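Why Wood Moves, and Where It Stops

A solid maple tabletop is never a fixed size. Wood takes up moisture from humid air and gives it back in dry air, and nearly all of the resulting change in size happens across the grain. Along the grain, the change is small enough to ignore in furniture.

Li-hua Tu has measured that change at the Bednárik workshop since January. Her test panels are 400 millimeters wide and 1030 millimeters long, glued from narrow boards and left unfinished on one face. The first set was clamped flat. The second was screwed to steel rails through slotted holes, which let the panel slide as it swells.

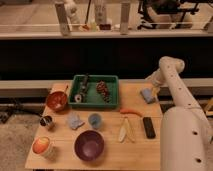 Bednárik Workshop — Materials and Finishing Group

The clamped panels moved 2 millimeters in width before a glue line opened. The slotted panels moved just as far and stayed whole. "The wood does the same thing in both cases," Tu says. "The fastener decides what breaks."

Finish slows the exchange of moisture but does not end it. Oil slows it least. A film finish such as varnish slows it more, provided both faces are coated. Coating only the top is a common cause of cupping: the bare underside responds first, and the panel bends.

Zane Sproģis, who runs the drying room at Pladen, stacks boards for 8 weeks before they are cut to width. Spacers keep air moving between the layers. She weighs a sample board at intervals and releases the stack when the weight holds steady.
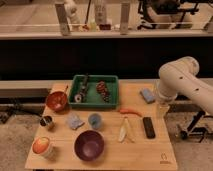 Materials and Finishing Group, Bednárik Workshop

For kitchen tables, Tu recommends quartersawn stock. Its growth rings stand nearly upright to the face, and it moves less in width than flatsawn boards of the same species. It costs more — the log yields fewer usable boards — and it is harder to find in wide pieces.

Her next panels will be quartersawn ash, fixed with the same slotted rails.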